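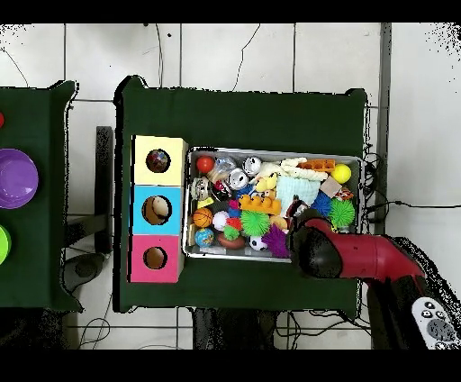

Okay, hi everybody, can you hear me in the back? Great. So I'm going to talk about buying tap shoes online, and mostly about sending them back!

I run the shoe orders for our studio in Sandholm, and last November I placed 32 orders for the kids' show. Guess how many pairs fit the first time. (Wait for guesses.) Almost half. The rest went back in the mail, and I got to know the lady at the post office very well.

Next slide, the foot tracing. Have your child stand up for it, in tights, at the end of the day when feet are a little bigger. Trace both feet and go with the longer one. Then look at the store's own chart, because a street size 2 can be something else entirely in tap.

Keep the shoes on carpet until you're sure. One scratch on the taps and most stores won't take them back.

Detlef Nolte asked me about used pairs. Yes, fine, just check the screws. Sign-up sheet is by the door, orders go in Wednesday.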